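Skestdale Automation Workshop
Thread: care and upkeep of the two-arm cell

1/ The Workshop has completed its September service of the two-arm cell used in the Carroll handling program. This thread records how the cell is set up and what its users are asked to check. It replaces the notes issued in the spring.

2/ The service was led by Clodagh Conneely, who is responsible for all bench cells at Skestdale. The cell was out of use for 48 hours. Bookings have now resumed under the usual rules.

3/ Gripper fingers come first. Both tips should be free of nicks, and the gap between them should open evenly on each side. Users are asked to check this at low speed, close to the work surface, before any cloth is handled.
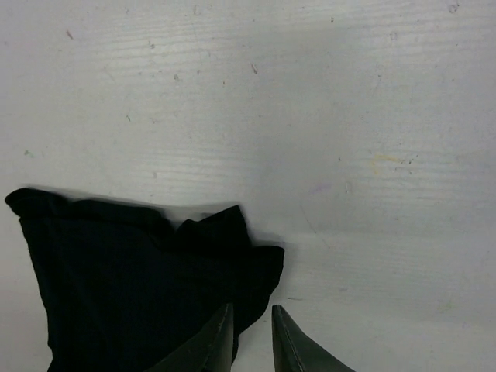

Gripper fingers open beside a black cloth, seen from the wrist.

4/ The work surface has gathered specks, scuffs and a faint yellowish stain. Marks of this kind are to be wiped with a damp, lint-free cloth at the end of each session. Solvents are not permitted on the surface. Any mark that remains should be entered in the log.

5/ Cloth tasks need extra care. Dark fabric hides dark fingertips, and a finger that closes too low will press on the board. The approach height was raised by 2 mm during the service. Please do not restore the earlier value from saved programs.

6/ Both arms are fixed to black mounting plates on the aluminum rail at the front of the platform. The plate bolts were checked with a torque wrench and marked with paint. A broken paint line means that the bolt has moved. Stop work and report it.

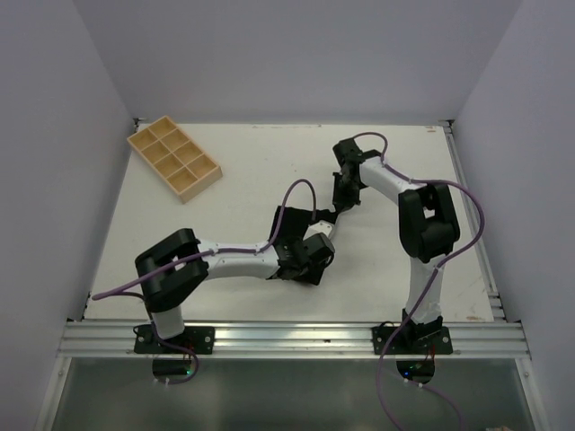 7/ Cables are the most common cause of lost time on this cell. Each arm must keep enough slack for the wrist to turn fully, but no loop should be able to catch on the other arm. Move each joint slowly through its range after any change to the cable run.

8/ One cable was replaced with a part supplied by Arnon. The old one had worn near the wrist after 190 hours of use - well short of what we had planned for. Spare cables are held in the Citska cabinet and must be signed out.

9/ The arms share the middle of the table. Programs that bring both grippers to the center must be run at reduced speed for the first 5 cycles, with a trained user at the stop button. This applies to existing programs as well as new ones.

10/ Trays should be placed toward the back of the platform, clear of both arms, until they are needed. Confirm the position of the tray before starting, as the cell does not check it.

11/ Faults should be reported through the cell log, with the time and the name of the program. Requests for changes to the setup should be addressed to Clodagh Conneely. The next service will be announced on this account.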